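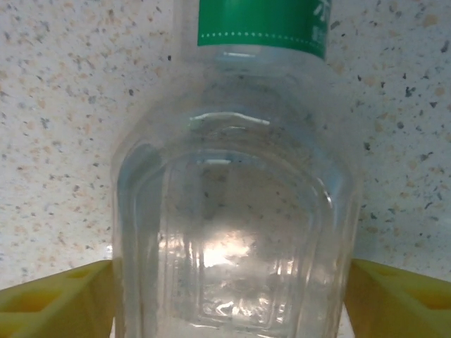
A clear bottle with a green label

Bottle collection in Lutton starts again in January. Please rinse each bottle and bring it to the hall on Azevedo Street -- bags are there for who needs one. Last year we collected 3,000 bottles, and the money paid for 13 new library chairs.

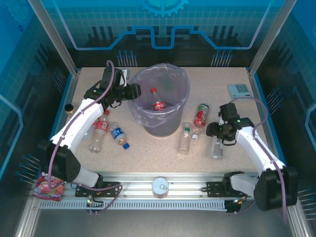
Clementina Guerreiro wrote to us that six in the evening is too early for people who work in Sterau, and could we stay open longer?

We will try until eight. Caps can stay on the bottles. 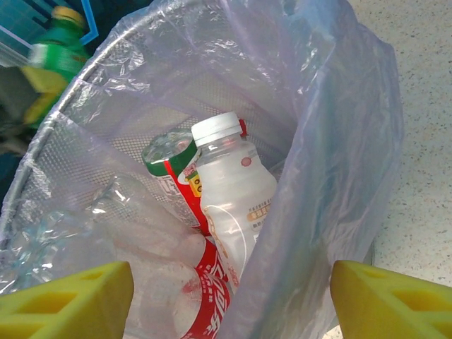

One reader asks also for a second place near the school. We have no answer yet.

25/12/2023

Print this item | E-mail this item

Search the newsletter Go

Recent items
Library hours
Bus to Sterau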